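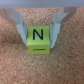

Lettered cube, N face up, above speckled cork.

Search this site Enter keyword Go

About Trasinby Cork

Trasinby supplies sheet, roll and tile cork to builders, joiners, schools and instrument makers. The business has traded from Lustcombe since 2000. It was set up by Tadeusz Tomaszewski, who had been importing bottle closures and found that the offcut granulate was worth more to flooring contractors than the closures were to wineries. Closures were dropped from the range in the early years and we no longer stock them.

What we do

We buy agglomerated cork in block and sheet form, store it under controlled humidity, and cut it to order. We do not harvest, boil or granulate. Blocks are pressed and bonded by the mill before they are shipped. Our work begins when the container is opened and each lot is checked for moisture content, density and thickness.

The range falls into two groups. Composition cork is granulate bound with a polyurethane or similar resin. It is sold by density and grain size, and is used for underlay, wall lining, pinboard and gasket blanks. Expanded cork is bound by its own resin under steam and contains no added binder. It is darker, lighter in weight and more friable, and it is mostly specified as insulation. The two are not interchangeable, and we will query an order that appears to confuse them.

Sheet and tile

Standard sheet is held in fine, medium and coarse grain. Fine grain takes a cleaner edge and is the usual choice for table surfaces, drawer linings and noticeboards. Coarse grain shows more colour variation from piece to piece. Cork is bark, and its colour follows the tree and the season. Samples should be read as a guide to range, and customers matching an existing floor should send us an offcut before ordering.

Cork left in sunlight will fade. Cork left under a rug will fade around the rug. Neither is treated as a fault under our terms.

Underlay

Mangubat is our house name for roll underlay. It is supplied unfaced, for use beneath floating timber, laminate and some resilient floors. Acoustic results depend on the slab, the ceiling below and the finished floor as well as on the roll, so we supply test reports for complete assemblies only. If your assembly does not match one in the reports, ask the acoustic consultant on the job before relying on the figure.

Flamon is the heavier product, made for use under machine bases and laundry plinths. It is cut to size and cannot be returned once cut.

Storage and conditioning

Sheet should be unpacked and left flat in the room where it will be installed for at least 2 days before fixing. Rolls should be loosened and stood on end for the same period. Most of the gapping complaints we receive come from material laid straight off the truck, usually in January, when the warehouse and an unfinished house can be a long way apart in temperature. Adhesive should be water-based contact or as listed on the data sheet for the product. Solvent adhesives can soften the binder in some composition grades.

People

Gilles Pruvost manages purchasing and deals directly with the mills. He trained as a timber grader and wrote our incoming inspection procedure. Dzifa Zakaria runs the cutting room and approves all drawings before they go to the knife table. Queries about tolerance, nesting or minimum strip width should go to her. Technical enquiries are answered by Jirayu Ruangrit, who also maintains the data sheets. Accounts and freight are handled by Felicidad Ambrosio.

Tadeusz retired from daily work but still attends the first inspection of each new lot. There are 9 of us on the payroll.

Schools and makers

Offcuts are graded and bagged for schools, model makers and craft suppliers. Bags are sold by weight with mixed grain and thickness. We also cut desk mats and display boards to size for classrooms at trade rates. An order form is available from the front counter, and schools can pay on invoice.

Offcuts too small to bag go to a nursery in the district for use in potting mix.

Ordering and collection

The price list carries 47 stock lines. Anything outside it is quoted. Please give thickness in millimetres and sheet size in the order length by width, and state whether the dimension is before or after sanding. Orders can be collected from the roller door on the eastern side of the building. Bring a flat tray or a covered ute for full sheets, which crease if they are bent over a tailgate. Long rolls travel best inside the vehicle.

Data sheets last revised Jul 31, 2025. Earlier printed copies should be discarded, as the adhesive table has changed.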